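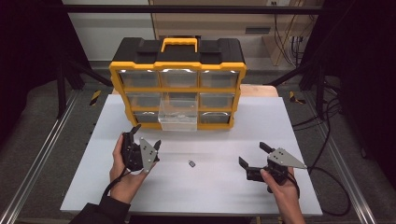
Small fasteners are usually stored by where there was space on the day they were bought, and that order breaks down once the stock passes a few dozen types. The procedure on this page sorts a mixed stock of screws, nuts and washers into a fixed scheme with written labels and a reorder point for each type. It was worked out on the stock of the Brurnow bench shop, which came to 573 separate sizes and finishes before sorting and 300 after duplicates and orphans were removed. A home stock will be far smaller. A nine-drawer case, three across and three down with clear drawers and a carrying handle on top, is enough for the types in weekly use, and everything else can stay in bulk boxes on a shelf.

What you need

Calipers that read to 0.1 mm
A thread gauge, metric and inch
A magnet
Shallow trays for sorting
Label tape or card stock
A notebook or spreadsheet

Step 1. Separate by thread system

Split metric from inch before doing anything else. Do not judge by eye. An M5 screw and a No. 10 screw differ by less than 0.2 mm in diameter, and one will start in the other's nut and then bind. Check every doubtful piece with the thread gauge. Wood screws and sheet metal screws form a third group and are sorted by gauge number and length.

Step 2. Separate by diameter, then length

Within each system, sort by diameter first. Length comes second. Measure flat-head screws over the full length, head included. Measure pan, hex and button heads from the underside of the head to the tip. Mixing the two methods is the most common source of wrong labels.

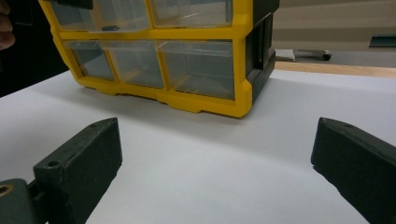

Lengths within 2 mm of each other can share a compartment if the diameter, head and drive are the same. Lengths further apart should be split, or the longer ones moved to bulk.

Step 3. Separate by material

Stainless and zinc-plated steel look alike under shop lighting. The magnet catches plated steel at once. Most stainless fasteners pull weakly or not at all, although cold-formed heads may show a slight attraction. Keep brass apart from both.

Step 4. Assign locations

Give each compartment a code made of row letter and column number, starting at the top left. A1 is top left, C3 is bottom right on a three-row case. Put heavy stock in the bottom row – this lowers the center of gravity and keeps the case from tipping when it is carried. Nuts and washers go directly under the screws they fit where the layout allows it.

Step 5. Label

Write the label in a fixed order: diameter, pitch, length, head, drive, material. For example, M4 x 0.7 x 16 pan Phillips zinc. Place it on the lower half of the drawer front so the contents stay visible above it. The Dadthorpe parts list uses the same order, and codes can be copied from it directly.

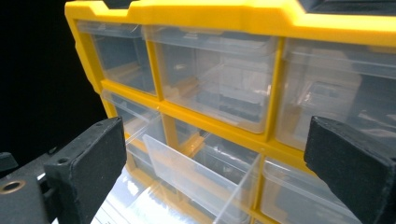 Leave one or two compartments unassigned. New types arrive sooner than expected, and a spare location avoids relabeling a full row.

Step 6. Set reorder points

For common sizes, reorder at 25 pieces. For sizes used fewer than four times a year, reorder when the last bag is opened. Enter the code, the supplier's number and the reorder point in the notebook.

Last revised in April. Label templates are filed under Melora, sheet 52.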